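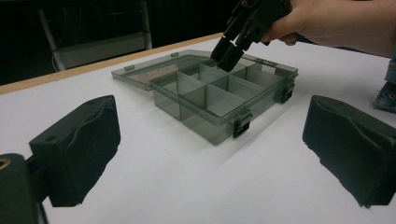
How should small screws and fittings be divided up in a compartment box?

Sort by thread diameter first, then by length, and give each size its own compartment.

Filed under: Workshop Tips / Small Parts Storage

Boxes with a hinged lid and fixed or slot-in dividers suit most bench work. Check the fit of the lid against the top of the dividers before filling. Any gap larger than the thickness of a washer will let washers migrate when the box is carried on its side. Place a washer upright in one cell, close the latches, tilt the box through a right angle and inspect.

Fill each cell to no more than two thirds of its depth. Overfilled cells hold the lid off its rim and load the latches, and the latch hinge is usually the first part to fail. The Masero sheet for boxes of this type gives a limit of 40 g per cell, a sensible figure for steel fixings.

Open the box on a flat, pale surface with room behind it for the lid to lie right back.
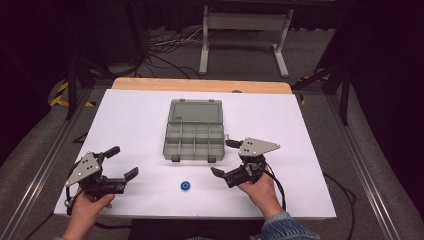

Keep round items such as reels, bobbins and small wheels in the cells nearest the latches, where they can be lifted out without tipping the box. If a reel is wider than the cell, remove a divider where the design allows it, or store the reel elsewhere. Do not force it in at an angle.

Label the outside of the base, not the lid. Wash empty boxes in lukewarm water with a little washing-up liquid, leave them open to dry for 3 hours and wipe out the corners before refilling. Solvent cleaners cloud clear plastic.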